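Back on the allotment: Subbarao Chettiar on leeks, slugs and saying no to people

Caught Subbarao Chettiar on a Friday, between watering and a dentist's appointment. He'd given me forty minutes. We used most of it on leeks.

He took on plot 108 when he left Stosico, where he did the payroll for longer than he cares to say. No gardening before that. None. "I had a spider plant at work. It belonged to the woman before me."

First year was a disaster, he says, and he's cheerful about it. Potatoes all blighted, beans eaten to the ground. He kept a notebook anyway – old habit – and wrote down every slug he picked off by torchlight. The total for that summer was 3,213. The year after, 1,051. What changed? "Frogs. I dug a pond. And I stopped putting out lettuces in April like a fool."

Leeks are what he's known for now. He sows in March, in deep trays, and moves them out when they are thick as a pencil. Makes a hole, drops it in, fills the hole with water and walks off. "People want to firm them in. Leave them be. The soil falls in by itself."

He plants 200 and gives away more then half. Soup for the rest, with too much pepper, by his own admission. Some stay in the ground past December and he digs them as he wants them, if the ground will let him.

I asked about the Győri onions, the ones with the flat tops his neighbours keep going on about. He had the sets off a friend and has saved his own seed since. Won't sell it. "I had a man offer me money over the fence. I said come in, have a cup of tea, but no." He laughed for quite a while at that.

Does he miss the office? Long pause. "The biscuits." Then he was looking for his car keys, and I was writing on the back of my hand.

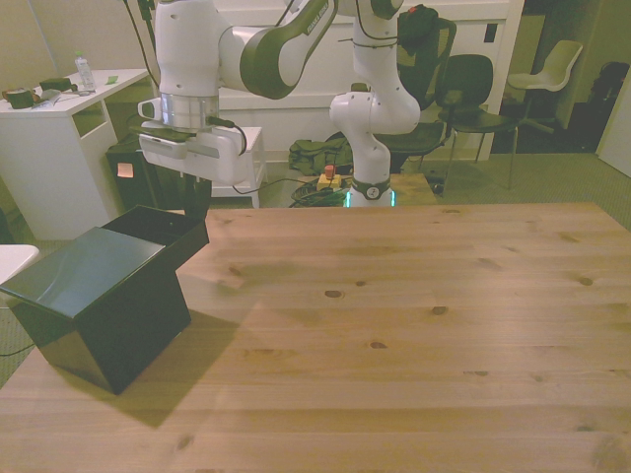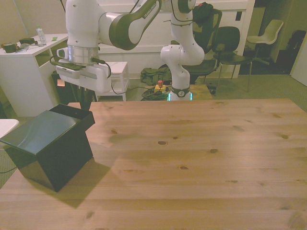 MORE CONVERSATIONS

Next up, the couple who have kept bees behind the old Ultel building for nine summers and still argue over who lights the smoker. We talk swarms, stings and a very bad year for lime blossom. If you've got somebody we should be talking to, send us a name and a line or two on what they do. Growers, menders, bakers, anyone realy.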